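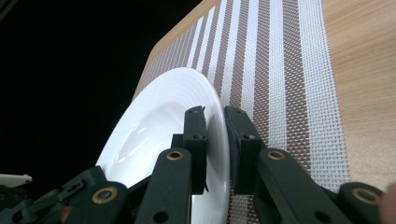
Photo: Ankica Leka

2020-01-14

Open studios at Hovunport: a day among the kilns, the looms and one very loud staircase

By Sajib Cassim

I had meant to give Hovunport a couple of hours and ended up missing two trains home. The old rope works down by the harbor opens its doors to the public once a year, and for that one day you can wander into any studio you like, ask whatever you want and generally get in the way of people who are trying to mix glaze. I loved it!

You come in through the loading yard, where somebody hands you a folded map that bears only a passing resemblance to the building. There are 40 studios on it, spread over three floors and a mezzanine I didn't find until after lunch. My advice is to put the map in your pocket and follow the noise. The noise, when I arrived, was coming from the main staircase, where Magdy Ezzat had strung steel wire from the ground floor to the roof and was letting visitors pluck it. The piece is called Vernora, and the lowest strings make a sound you feel in your knees before you hear it. Small kids were going wild for it. So was I, and I had to be moved along by a very polite girl of maybe seven who wanted her turn.

Ezzat told me he tunes the whole thing by ear every morning, and that the building undoes his work by noon as the heating comes up. He doesn't mind. He has started writing down which strings drift and by how much, and the notebook (it was lying open on the windowsill) is a lovely object in its own right, full of little penciled arrows.

The ground floor belongs mostly to clay. Fatos Nedeljković throws big lidded jars in a dark, gritty stoneware and then beats them out of round with a paddle while they're still soft, so that they lean on one another along the shelf like people waiting for a bus. He was working as we watched, talking the whole time over his shoulder, and he has a great way of explaining things. I've read a fair bit about ash glazes and never understood why they run the way they do. Five minutes with him and a broken test tile and I had it. The test tiles, by the way, are worth the visit alone. He has been numbering them since he moved in and was up to 1236, all hung on nails along the back wall, from a sour yellow through greens and browns to something close to black.

Next door is a shared kiln room, which you can look into but not enter when a firing is on. I peered through the glass for a while anyway.

Up one flight it's print and textiles. I spent the longest time here with Borislav Kos, who makes woodcuts of river traffic, barges and tugs mostly, some of them as wide as a door. He prints them by hand with the back of a spoon. I asked how long a big one takes and he laughed and said it depended on his shoulder. He had laid out 6 proofs of the same barge on a long table, each with a little more cut away than the last, and it was terrific to walk along and see the water arrive. The early ones were so heavy and dark that I almost preferred them. He said people often do, and that it bothers him a bit.

Across the corridor the weavers' collective Flelix had set up a floor loom for anyone to try. I managed perhaps an inch of very bad cloth before handing over the shuttle. The finished hangings in the next room are made from unpicked sweaters, so the yarn keeps its kinks and the surface has a kind of crimped, restless look. The big rust-colored one by the window is the thing I would have taken home if I had the wall for it, or the money.

The top floor was quieter, and a little uneven. A couple of the painters had clearly cleared out for the day and left a stack of cards on a stool, which is a shame when people have climbed all those stairs. The Ristić room made up for it. This is the small gallery at the far end under the skylights, and the current hanging is drawings only, no frames, pinned at the corners. There's a run of charcoal studies of hands that I went back to twice. The light was going by then and they looked better for it.

A few practical things if you're thinking of next year. There's an elevator, around the back past the kiln room, but it stops short of the mezzanine. The soup in the canteen is good and sells out early. Most of the artists take cards, though the printmakers wanted cash on the day I went. Wear shoes you don't care about, as there is clay dust everywhere on the ground floor and it travels.

Entry is free. Vernora stays up in the stairwell until August, and the Ristić room is open most afternoons; ring the bell in the yard and wait a while before you ring it again.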